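Grollmont Project: Notes on Reach Correction

Thursday, December 13, 2018

The Grollmont group has completed its first comparison of two methods for guiding a multi-fingered hand toward small containers. The first method plans the full reach once. The second revises the plan seven times before contact.

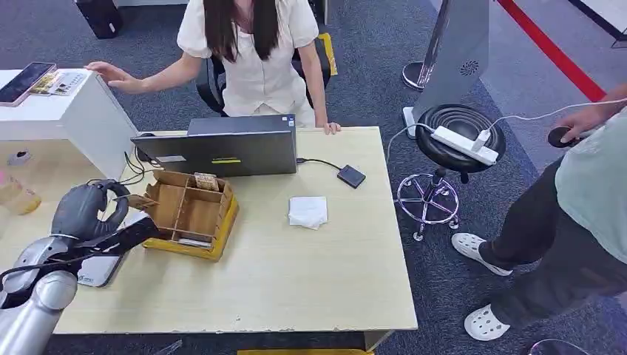

The hand beside the divided organizer, at the desk used for this work.

Over 1,257 reaches logged since November, 649 used the revised plan. These stopped closer to the target cell on average, although the gain was small when the thumb blocked the head camera - a limit we had expected. A further 302 reaches are set aside for checking by our partners in Sturnville. The results should be treated as preliminary until that check is complete.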